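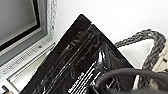
Sorting mixed household goods before storage — speaker notes

Speaker: Sharada Pinto
Venue: Beaulieu, small room, after the coffee break
Running time: 50 minutes including questions

Opening (slide 1)

Say who the talk is for: people who have a shelf, a surface and a quantity of unrelated objects, and who have to put the second onto the first and find things again afterwards. The case used throughout is the Pedix store, which takes in small donated goods and passes them on. The store holds 3,000 items when full. It is hardly ever less than full.

Define terms early. "Intake" is the point at which an object comes through the door. "Placing" is the point at which it gets a shelf position. Everything between the two is sorting, and sorting is where the hours go. Pause here and let people write that down.

Packaging (slide 2)

Film-wrapped boxes. Leave the film on until the contents have been identified from the printing on the outside. Small white print on black card is hard to read through creased film: tilt the box to move the reflection off the text, or flatten the film with a thumb. If the line still cannot be read, write "unread" on the sheet. Do not guess a country of origin.

Do not stack a boxed item against a screen. Film slides, corners do not give way, and a bevelled casing offers no ledge to stop the slide. Screens go upright at the back with a hand's width in front of them.

Frames and anything with a raised or ornamental border: store on edge. Weight on the face of such a border marks it.

The working surface (slide 3)

Fabric or carpet is preferable to a bare tabletop for mixed goods. Small round objects stay where they are put, and metal parts do not scratch. The objection is colour. On dark charcoal cloth a black clip or a short black cable is easily missed, so sweep the cloth with a flat hand at the end of each batch.

Thin coloured lines in the weave are useful. If they cross, treat each cell as a bay and put one class of object in each. Orange-red on charcoal can be followed from a standing position. Teal is poor in weak light and should not be relied on.

Cleaning sponges: keep one at the edge of the cloth, never in the middle, or it will be sorted with the goods. This happened twice at Pedix, and both sponges were catalogued. (Wait for the laugh; if none, move on.)
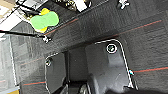

Shelving (slide 4)

Wire shelving against a plain wall. Advantages: air passes through, dust does not settle in a layer, and the contents of a lower shelf can be checked from above without bending. Disadvantages: narrow objects tip, small ones fall through the mesh, and soft ones take the pattern of the wires.

Rule one. Keep the top shelf clear during placing. It serves as a holding area for the object in hand and must be empty again when the session ends.

Rule two. Tall flat things to one side, standing, with the picture frames. A white box leaning beside a frame is acceptable if it leans towards the post. Caps, small bottles and other loose pieces go in front of the tall things, where they can be seen.

Rule three. Soft toys last, on top. A bright yellow one makes a good landmark. People at Pedix give directions by the plush toy more readily than by shelf number, and I have stopped correcting them.

Tags: one per post at most, tied at mid-height, in red. The Skaltetti labels we tried first were grey and went unread for the whole of May. 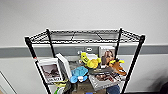
Perrine Sabatier, on reading the draft of these notes, objected that a clear top shelf wastes a third of a three-shelf unit, and that in her own store it would be filled within the hour whatever the rule said. Her alternative is a separate trolley for the object in hand, with light goods allowed on the top shelf up to the height of the rim.

Reply if this comes up from the floor: the trolley works where there is floor space. Pedix has a gangway one person wide. Where there is room, follow Sabatier. Concede the point about the hour.

Small parts (slide 5)

Screws, clips, rings, brackets. Do not place these singly. Bag them with the parent object if it is known; otherwise they go in the shallow tray marked Priltirix, after the supplier whose name was already on it. The tray is emptied when it holds 600 pieces or when the lid will not close, whichever comes first.

Dark round parts on dark cloth are the most frequent loss. Check the cloth with a lamp held low and to one side — a curved rim will show a line of light before the rest of the part shows at all. White pieces cause no trouble, even forked or irregular ones. 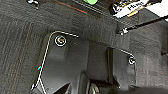
Page last changed: May, 14:20. Slide 5 reworded; slide 6 added.

Record sheet (slide 6)

One line per object: class, colour, position, initials. Colour is recorded as seen on the cloth. A second look under a different lamp gives a different word and doubles the work.

Position is given as shelf, side, front or back. No measurements.

Hand out the blank sheets at this point, before questions, and keep 2 back for the people who arrive late. The spare pens are in the lid of the projector case.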